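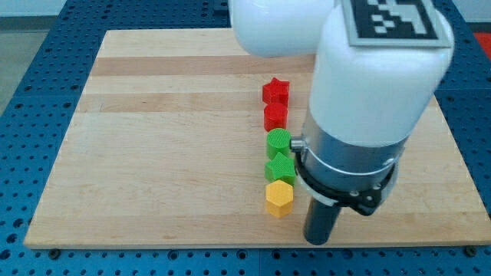

Second progress report: Povholm robotics club, sorting arm project

To: Hường Lại, Bautista Fund
From: Leobardo Ventura, club teacher
Date: September 14, 2025

1. Where we are now

Since our last report in January the club has moved from planning to daily work with the arm. We have 20 students, in three groups. The task is still the one we wrote in the application: the arm must put coloured shapes in order, first by colour and then by form, without help from a student's hand.

The students chose to begin with one straight row on the wooden board. The order they work with has the two red blocks at the back, the two green ones in the middle and the yellow hexagon at the front. Stars and cylinders are mixed on purpose, so a program which looks only at colour will not be enough for the second part of the task.

2. What was done

The first group wrote the program which brings the arm down next to the row. It took longer than we planned. The blocks stand very close to each other, and in the early trials the finger pushed the neighbour block away. The students now stop the finger beside the row, a little above the board, and check the position before they continue.

The second group is responsible for measuring. They recorded 386 trials in the club notebook and marked each one as good, partly good or failed. I did not correct their marks, but I asked them to agree on what "partly good" means, and this discussion took a whole afternoon. The rule they wrote is now on the first page of the notebook.

The third group prepares the Mondness regional contest, where we will show the arm to other schools. They have a first version of the speech and a poster in draft.

3. Money

From the grant of $4000 we have paid for printing material, the board, screws and the bus to Mondness. The invoice from Brasico for spare parts has not arrived yet, therefore I cannot give the final sum in this report. I will send it together with the receipts.

4. Difficulties

We lost 6 sessions in winter when the room was used for exams. Two older students left the club and they knew the program best. The younger ones had to read the code from the beginning, and they found several comments that were wrong. These are corrected.

5. Next steps

- Sorting by form inside one colour
- The same trials with the row turned to another angle
- Practice of the speech in front of parents
- Final list of costs

I would like to ask if the fund can accept the final report two weeks after the contest, so that the students can write their own part of it.

With kind regards,
Leobardo Ventura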